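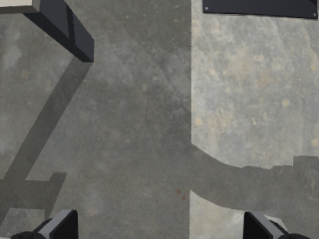
# Chapter 5: Buying the Cell Before You Buy the Arm

Most first budgets for a robot get written backwards. Someone sees an arm at a trade show, gets a price, takes it to the manager – and the rest of the money is found later, or isn't. This chapter starts at the other end. Floor, power, guarding, people. Then the arm.

Work through it with a real site in mind. Yours if you've got one. If not, use Brerneck, the packing shed from Chapter 4.

## 5.1 What the quote leaves out

Urmila Dwivedi ran purchasing at Brerneck when it bought its first two Terkora arms. Her notes from October are short. Arm and controller, quoted. Gripper, quoted seperately. Spare fingers, not quoted at all. Nor was freight, nor the slab check, nor the electrician.

Read a quote for whats missing:

- end tooling, plus a second set of fingers
- base plate and anchors
- simulation licence – per seat or per site?
- training, and wages while staff are away at it
- service visits after the warranty runs out

The simulation line gets cut first in a lot of plants. Think hard before you do that. A layout tried on screen can be moved for the cost of an afternoon. A bolted one can't.

Brerneck paid Tredero $897 a seat for the year and took 5 seats. Two would have done. The other three sat idle until the licence lapsed, and that money came straight out of the guarding budget.

## 5.2 Floor first

Measure reach, then add the walkway. Brerneck allowed 600 mm on the open side and had to redo the plan when the pallet jack wouldn't turn. Ask for the slab drawings early. Older sheds often have none, so budget for a core test.

Lighting too, if the job will use cameras. Glare and hard shadow across a work area can mean new blinds or new fittings, and neither will be on the robot supplier's quote. Arnaud, the integrator, charged $726 for a half-day lighting survey. Put a line in for it now, even if the figure is a guess. Mark it as a guess.

Before going on to 5.3, draw up a blank budget sheet with one row for each item above. Leave the arm price empty for now.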